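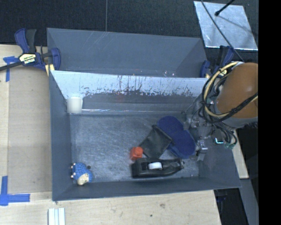
Filed under: Home & Family / Sorting Out

4 min read

By Marjan Bahrami, 12/18/20

So I've been promising my sister for ages that I would write down how I do the odds and ends, meaning all those little things that don't belong to a set and don't have a shelf and somehow live at the bottom of everything. I'm going to do it as a string of posts because I never manage to say anything in one. My whole method is two gray bins, one behind the other, the back one empty and the front one for whatever hasn't got a home yet. At the moment that means a small blue animal with a cream face (I say hedgehog, opinions differ), an orange-red block with a knob on top, a dark cloth sort of thing, and a few others.

2/ The empty bin matters as much as the full one! When I only had one, I would pick something up, look at it, feel fond of it and put it straight back. Now if a thing has been decided on, it crosses over to the back bin, and when I'm finished the back bin gets carried off around the house and everything in it goes where it's going.

3/ People keep asking why I don't buy nice new bins with lids. Well, lids are where good intentions go to sleep in my house. And I like these, even with the inside of the front one as worn and scuffed as it is. You can drop a block in there from any height you please and never have to worry about spoiling it.

4/ Spread things out before you start. I used to work from a heap and I'd only ever deal with the top of it, then get tired and make tea. If you can see a bit of bare floor in the bin you feel you're getting somewhere, and my little blue friend gets a corner to himself while I work up the nerve to decide about him.

5/ Toys with no set are the hardest, I find. A single block looks like nothing, but somewhere there's a tub it came out of and a child who will want it in January. My rule is that single blocks go in the block tub even if they don't match. Keyvan Khosravi from down the street disagrees with me on this and keeps his in strict families, and his grandchildren play with all of them mixed up anyway, bless them.

6/ Soft things next. Cloths, pouches, anything that folds. Shake it out and feel along the seams first, please. I once gave away a little bag with 13 dollars and my spare mailbox key in it, and the lady at the Pikarley thrift shop was very kind about it, but I was red in the face all the way home.

7/ Then whatever is left over, the bits you can't name. I give those 15 minutes and one phone call, usually to my cousin Shahram, who can identify nearly any piece of plastic if you describe it slowly enough. If he doesn't know, it goes.

8/ Somebody asked what I'm doing about the hedgehog. I'm keeping him, of course. He's going on the windowsill over the sink, next to the basil. More about kitchen drawers next time, if I can face the one with the string in it.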